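Re: [manip-data] Hand-held demos for the ring and bolt task
Date: 2/1/24
List: manip-data

> We tried the Vollport ring task with teleoperated demos and got
> nowhere near what Clelel reported. Did you collect with hand-held
> grippers only? And how did you lay out the bolts? The write-up
> skips over it.

It does skip over it, sorry. We used hand-held grippers for everything in the Vastamard set. The policy never saw a teleoperated demo. Answers below, in the order we would do it again.

1. Fix the table before anything else

Use a plain white top and stand the bolts upright on it, one thick and one thin, far enough apart that two people can work without knocking elbows. We left the room as it was, plants and chairs included. When we cleared the background for the November runs, the policy got worse in any other room.

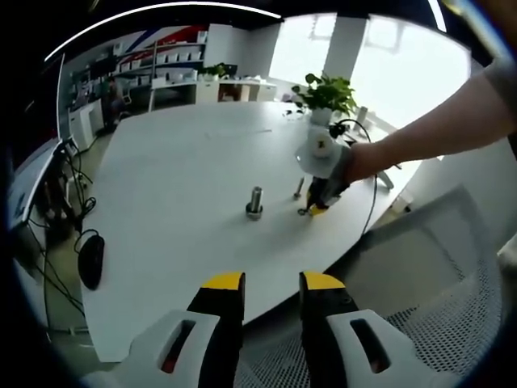 2. Vary the start, keep the goal

Each session began with the open gripper in a different place. The goal stayed the same throughout: ring over the thread, let go, back away. We collected 32 demos per layout and 6 layouts in all. Past that the curve was flat for us — Solís may behave differently, as it uses a larger encoder.

3. Put the ring close to the fingers

Most of our early failures came before the bolt was involved at all. The policy would close too high and miss the ring. We added short clips that start with the tips already down at a rubber ring, with the large bolt further up the board, and trained on those together with the full demos. Missed grasps fell from 5 per batch to 2.
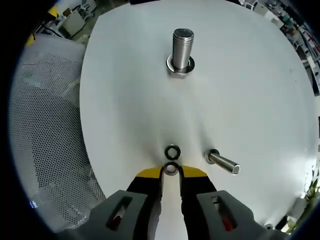

Does the wrist view need to be undistorted before training?

We left the fisheye as it was. Rectifying it threw away the outer part of the view, and that was where the second bolt often appeared.

One thing I would change is the order of collection. We did all of one layout, then all of the next, and small habits crept in — by the end of a block people were approaching from the same side every time. Shuffle the layouts if you can stand the extra setting up.

I can send the training config if it helps.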